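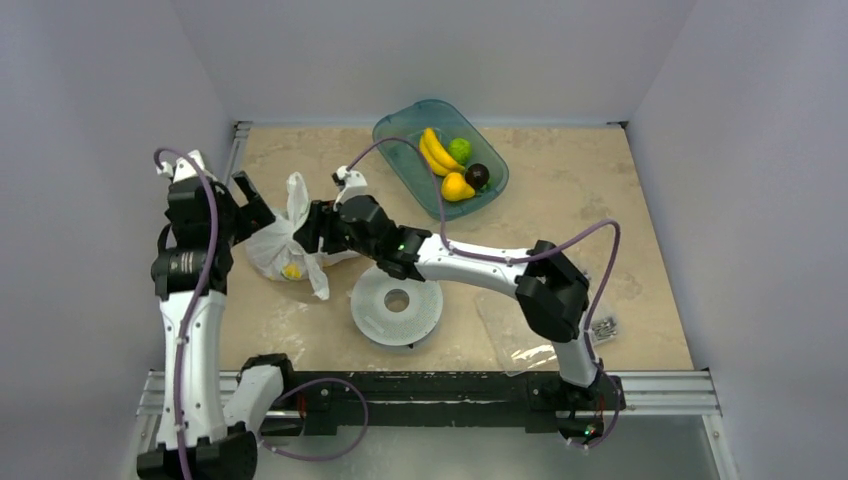 Left arm, gripper pointing toward a white plastic bag.

Orkstead Figure List

A table of 541 toy releases from the Zelska space serials: character, episode, outfit, claimed run size. Compiled by Soledad Paredes from seller listings and the Wanigasekara price guide. Treat both with suspicion.

The guide says the Captain Fakex figure in snow gear was limited to 4,000. I have yet to see a factory record for that.

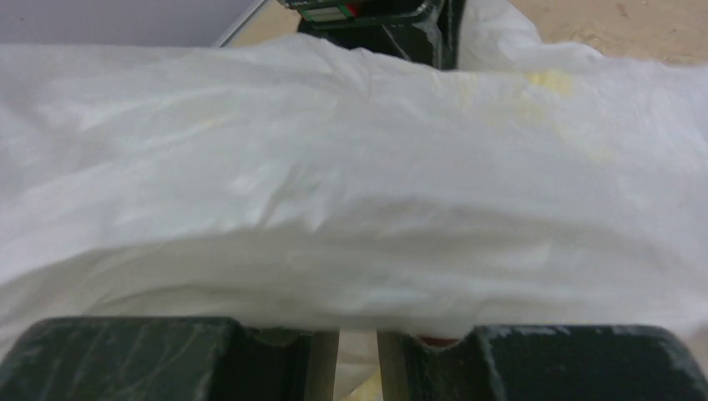
Known problems

143 rows have no source beyond a seller's word. "Rare" is copied as found and means very little. 86 rows may be repaints entered twice. Prices were dropped in July, and I don't plan to bring them back.

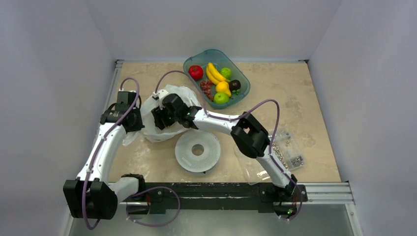 Teal bin with a tomato and bananas.

Corrections need a photo of the box back.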